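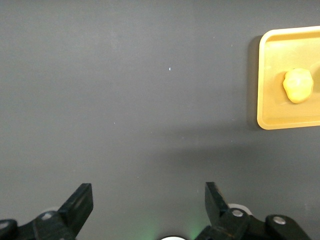 A shallow yellow tray. Fostel wants its canteens to do without them.

Fostel says losing the trays will cut food waste by 35 per cent. Where does the number come from?

Diners in Fostel's public canteens will be asked to carry their lunch to the table by hand from May, under a plan the council says will cut food waste by 35 per cent.

The plan covers the staff canteen at the town hall, the cafe at the leisure centre and the lunch club at the old library, all of which are run for the council by the catering firm Sudis. Between them they serve 2,000 meals a week. The trays will go, the plates will stay the same size, and anyone who wants a pudding as well as a main course will have to make a second trip.

The thinking is simple enough. People with a tray fill it up. They take the soup and the roll and the crumble because there is room for them, and then they leave half the crumble. Take away the tray and they take only what they can hold.

That may well be right. It sounds right, and other places have tried it. But a figure as firm as 35 per cent ought to have something firm under it, and the council's papers are thin on that point.

The number appears four times in the report that went to councillors. Three of those mentions have no source at all. The fourth has a footnote, which points to a study done for Sudis by a consultancy called Nygård. The study isn't attached. When this site asked for a copy, the council said it belonged to Sudis, and Sudis said it would need to check with Nygård. After a second request we were sent a two-page summary.

It describes a trial at a single canteen in Promby, in the offices of an insurance firm. For the first part of the trial, diners used trays as normal and the kitchen weighed what was scraped off the plates at the end of lunch. For the second part the trays were put away and the scraps were weighed again. The second lot weighed 35 per cent less than the first.

What the summary leaves out is how many people ate lunch in each part. If fewer people came in once the trays had gone, there would be less on the plates to scrape off, and that would tell us very little about trays. There is also no word on whether the menu was the same. Anyone who has worked in an office with a canteen will know that a fish day and a curry day do not leave the same bin behind.

Nor does the summary say how long either part lasted. It uses the phrase "a representative period" for both. We asked Sudis what that meant and were told that the firm was "confident the period was representative".

Shanthi Karunaratne, who sits on the council as an independent and voted against the plan, asked some of the same things at the meeting where it was agreed. She got no further.

"I have nothing against getting rid of trays," she told us afterwards. "If it works, fine, I can carry a plate. But I asked how many people were in the trial and I was told it would be circulated. I'm still waiting. We've put that 35 per cent in a press release and we can't say how many lunches it's based on."

She is also worried about the lunch club. Most of the people who use it are retired, and a good number walk with a stick. A tray can at least be carried to the table by somebody else in one go. A bowl of soup, a glass of water, a plate and a set of cutlery can't.

The council's answer is that staff will help anyone who asks. The report has a line saying that trays "may be retained behind the counter for accessibility purposes", though it doesn't say how many or who decides. Sudis told us that no extra staff would be taken on. At the lunch club there are usually two people serving, and on the day we went, both of them were busy at the hatch from the moment it opened until the queue had gone.

Opinion among the people eating there was mixed. One man said he always took too much and it would do him good. A woman at the next table said she had been told about the change by her daughter, who had read it online, and that she would start bringing sandwiches if it meant going up three times. Another had heard that the lunch club itself was closing. It isn't, and the council may want to put up a notice.

Then there is the money. The report says the plan will save 70 pence a meal "in combined food, water and energy costs". On 2,000 meals a week that would be a very large saving for a very small change, and it is hard to see how it adds up. The main course at the lunch club is not an expensive plate of food. For the canteens to save 70 pence on every meal through scraps alone, a great deal of dinner would have to be going in the bin at the moment.

Some of the saving is meant to come from washing up. Trays have to be washed, and washing them takes hot water, soap and somebody's time. Fair enough. But the same machines will still be running for the plates, and none of the three kitchens plans to run them for fewer hours. We asked the council how the 70 pence was split between food, water and energy. A spokeswoman said the figure was "indicative" and came from the contractor.

So both of the main numbers in the plan come from the firm that holds the contract. That doesn't make them wrong. It does mean that somebody at the town hall should have gone through them with a pencil before they were put in front of councillors, and there is no sign in the papers that anyone did.

It matters a little more than it might because of how Sudis is paid. The firm gets a set fee for running the canteens and keeps a share of any savings it finds. The share is not made public. If the savings are worked out from what was spent before and what is spent after, that is one thing. If they are worked out by taking 70 pence and multiplying it by the number of meals, the firm could be rewarded for a saving that was only ever a guess. The council would not say which method will be used, on the grounds that the contract is confidential.

Sudis rejected the idea that it had anything to gain from a flattering figure. In a statement it said: "Going tray-free is a proven way to reduce waste and we are proud to be working with Fostel on this exciting step. We will be monitoring results closely and sharing them with our partners."

Asked whether those results would be published, the firm said this was a matter for the council. The council said it would be discussed with Sudis.

One number in the report can be checked, and it holds up. The three canteens own 1,816 trays between them, according to a stock list drawn up last year, and the kitchens we spoke to agreed with their share of it. That does seem a lot of trays for three canteens, and one kitchen worker told us that many of them had sat in a store cupboard for as long as she could remember. The report says they will be "responsibly rehomed or recycled". No one has yet been found to take them. Promby was asked, and said no.

It would not take much to find out whether the plan works. The kitchens could weigh the scraps every day between now and the change, note how many people ate and what was on the menu, and then do the same afterwards. Ms Karunaratne has asked for exactly this. The scales are already there, as all three kitchens use them for portioning. She has been told that a baseline "would be considered as part of the wider review", which is due a year after the trays have gone. By then there will be nothing to compare it with.

Nobody we spoke to was in favour of throwing food away. A good many people in Fostel would be pleased to hear that a third of the waste could be got rid of by putting some trays in a cupboard. They might also like to see the sums.

The council says the full Nygård study will be made available to councillors "in due course". We have asked for it again.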